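How I pack a catch-all box from whatever is lying on the table

I do this on a Saturday morning, with coffee, and I've stopped buying storage bins for it. A fruit carton does the job fine. Mine is orange on the outside, plain brown cardboard inside, with a hand hole at each end so I can carry it down the hall without hugging it. The grocery store in Vernwood lets you take them if you ask before 10.

Start with the soft stuff! I used to toss the chargers in first and then everything sat lumpy on top of them. Now I fold anything fluffy – plush cloths, fleece, that kind of thing – in half and in half again, and don't squash it flat. Thick pile springs back anyway, so let it. 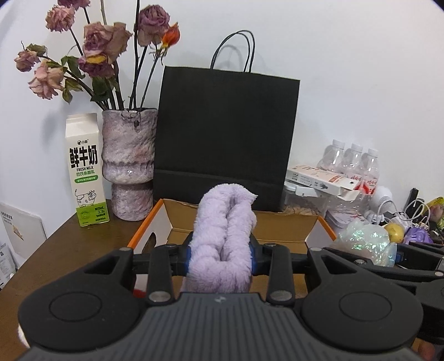
Do you need to line the box first?
Only if the cardboard is rough or smells of fruit. A sheet of brown paper cut to fit the bottom is plenty, and I skip it most of the time.

Next come the thin cloths, laid right on the fluffy ones. Then cables. Wind each one around your hand and tie it with a twist tie, or do what I do on a lazy week and drop them in on one side and sort them out later (my brother-in-law Mortimer Halvorsen labels his with masking tape, bless him). Small loose things go in a clear bag so you can find them again without tipping the whole box out.

If anything breakable is going in, it gets wrapped. I crumple plain white tissue into a loose wad, because tight little balls don't cushion much,
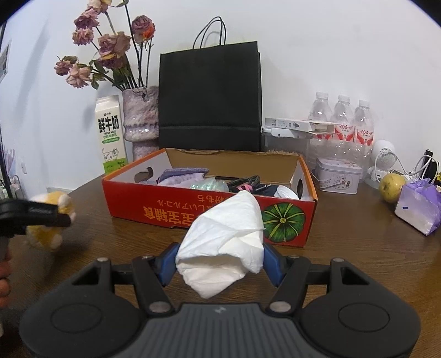
and I push it into the gaps last, mostly along the sides and in the corners. A pack of 50 sheets from Brista gets me through several boxes. Give the carton a gentle shake when you think you're done. If something rattles, add another wad and shake it again.

Bigger, flatter things go in a tall paper bag with rope handles, and I stand that behind the box until I'm ready to carry both.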